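2018-06-05

Notebook 9, returns cell, Prekow bench. Continues from the entry on the suction tool.

**Where we are**

The sorting desk at Ilier takes in returned household goods, all sizes, mostly out of their boxes. Until spring the work was done by hand: lift the item out of the tote, look at it, decide, put it on one of the outgoing shelves, key in the code. Last month's volume on that desk was 4000 pieces. The plan is for the arm to do the lifting and for the person to do the deciding and the code.

I went over to Ilier this morning to sit with Amparo Paucar for a shift. She has run the desk for 11 years and will be the first one on the new station. Notes from that before I forget them.

**What she does that is not in our spec**

- She turns every item over before she decides. We have the arm putting things down the way it picked them up. If the damage is underneath, the operator has to reach in, and then the light curtain trips and the cell stops.
- Soft items she bunches up in one hand and drops. She doesn't unfold them unless the slip says clothing. Our soft-item routine tries to pinch an edge, and that is slower.
- She takes the big things out first so she can see the rest. Tarniris picks by grasp score only. Asked whether there is a size weight in the config. There is, set to zero.
- Small flat things she slides up the wall of the tote with a finger. We can't do that with the present fingers. Leave these for the operator for now.

**What she is worried about**

Her wrists are bad, and she is glad to be rid of the lifting. The pace is what bothers her. At the desk now she sets it herself, and when something odd comes through she puts it aside and looks at it later. With the cell, items come to her on the tray and the next one is waiting. She asked where the "look at it later" pile goes. We had no answer. There is no place for it in the layout.

She also asked who gets the blame for a breakage. At present a broken item is coded by whoever handled it. If the arm drops a mug, the code will go in under her login. I think that needs to be fixed before the station opens, and it's a software change, so it should go on the Tarniris list today.

The second sorter on the desk is being moved to packing in August. Amparo was told this by letter. She said she would have liked to hear it from a person, and that the two of them split the odd items between them, so she wants to know who she will ask. I wrote this down and said I would pass it on. It is outside my job but it does affect the error rate.

**Bench, afternoon**

Changed the size weight and ran the mixed bin with the hard and soft pieces together. Logged 66 grasp attempts, 9 failed. Most of the failures were on the cloth, where the fingers closed on the top layer and it slipped out during the lift. Two were small pieces near a wall, where the planner refused the approach angle and timed out.

Tried a straight-down grab on the cloth with the fingers fully open, closer to how Amparo does it. Better. Needs a proper run before I claim anything.

The bin moved once when a finger caught the wall. Re-tightened the clamp and checked the corner against the tape before going on. Anyone using the bench after me: please check it against the tape too, the calibration is tied to that position.

**To do**

1. Aside shelf on the operator's left, within reach while seated. Talk to Tsuji about the frame — they quoted without it.
2. "Dropped by cell" as its own code, no login attached.
3. Pause button on the tray side. Amparo wants one she can press with her elbow. A pause should hold the arm, leave the power on, and not count against the shift figures.
4. Flip step: find out if the second tray can tip. If not, a mirror under a clear tray is a cheap thing to try.
5. Ask Ilier whether the packing move can wait until the station has run for a month.
6. Longer run on the straight-down cloth grab, same bin.

Item 3 needs to go to the safety reviewer before any wiring.
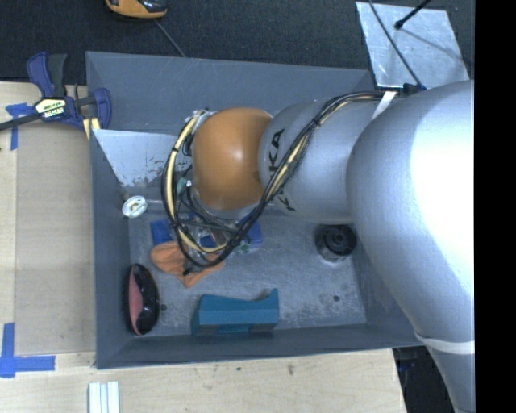
Notebook 9 — p. 66

Mixed bin on the bench, gripper down over the blue block, orange cloth next to it. Cloth run uses the same bin and the same tape marks.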